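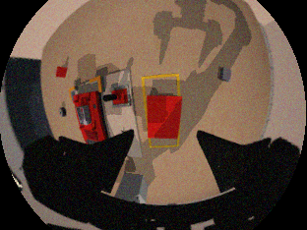 Notebook - records merge, Kurnovgate and Deluvico sites
February 2018

Carrying on from the January pages. Both clinics are now on the one patient records system in name, but the appointment side at Deluvico still runs on its old database and gets copied across overnight. This entry is mostly about the copy job and what it does to duplicate patients.

Test batch

Took 2000 records from the Deluvico export and ran them against the Kurnovgate list with the matching rules as agreed: surname, date of birth, postcode. 703 came back as the same person at both sites. That is higher than I expected, but the two clinics share a bus route and the blood test service only ever ran at Kurnovgate, so a lot of people will have been registered twice.

Of those, 316 had a different phone number at each site. The rule at the moment is to keep the newest. The trouble is that "newest" at Deluvico means the date the record was last opened, and the reception screen stamps that date whenever somebody looks at it, even if nothing is changed. So an old landline can beat a mobile that was taken down last month. Have switched the rule off for phone numbers until we can get at the real edit date. Both numbers are kept for now and show one under the other on the contact tab.

Wrong matches

12 pairs in the batch were plainly two people. Most are twins, or the same date typed for a whole family at registration. One pair was a father and son where the son's date of birth had been left as the father's. Have marked all of them "do not merge" by hand. Adding first name to the rule would catch nearly all of it but would lose people who go by a middle name at one site. Trying first initial next.

Allergies

This is the part I am least happy with. Kurnovgate stores allergies as a picked list, Deluvico as free text. The Plurkimance import tool puts the free text into the general notes field, where it will not set off a prescribing warning. Nothing with an allergy entry should go live until a pharmacist has been through it. I have set the job to hold these back and write them to a separate file. Please do not release that file by hand, even if the front desk is asking.

"NKDA" and "none known" both land in the file as if they were allergies. Need a filter for those two at least. A blank must stay blank and not be turned into "none known".

Overnight job

Ran twice without stopping. On the third night it hung on a letter with an accented name in the header. Restarted from the last good record and it finished before the phones opened. Swati (the booking screen) showed the old times until the cache was cleared. Clearing it is now the last step in the script.

To do
Rerun the same batch with first initial added
Ask for the edit date column from the Deluvico audit table
Filter for NKDA and none known
Check the printed labels still fit with the longer patient number - the old label stock is narrower at Deluvico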